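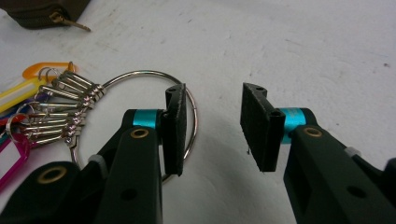 Large steel key ring, lying flat on a white tabletop.

Clukis Large Key Ring

A plain round steel ring in a silver color, for people who carry more keys than a small ring will take. Property managers and school offices buy most of ours, usually for spare sets that hang on a wall hook.

Sold singly, in packs of 10, or in boxes of 100. Orders of 600 or more are quoted separately and ship from our Lindside warehouse. Tags are not included. See the Blackburn tag set, which comes in bags of 200.

Wipe with a dry cloth. If a ring gets bent, replace it.

Orders placed by noon on Wednesday go out the same week. Returns are accepted on unopened packs. For box pricing, write to Ximeng Dong at the Trukarard sales desk and include your shipping zip code.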